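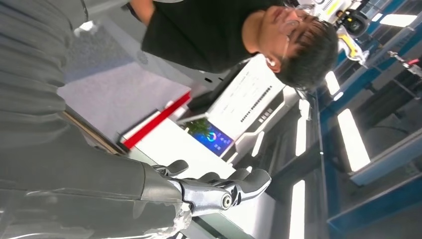
Category: Exhibitions and Events

Tadlow trade hall opens to visitors

03/08/2019

The Tadlow trade hall opened its doors this morning for the summer exhibition of office and household technology, with 582 visitors registered in advance. The carpeted main hall houses 16 exhibitors, each with a counter, printed product information and staff to answer questions.

Mayuree Klinhom, the exhibition manager, said the layout had been revised following comments from last year's visitors. "People asked for wider aisles and lower counters - we have provided both," she said.

Among the firms attending are Hegarty and Vellness, both exhibiting at Tadlow for the first time. Talks will be held in the side room each afternoon, beginning with an address by Adelino Seixas on screens in public buildings.

Admission is free. Visitors are asked to collect a badge at the entrance and to leave large bags in the cloakroom. The exhibition closes at the end of August.

Shares: 16 | Comments: 2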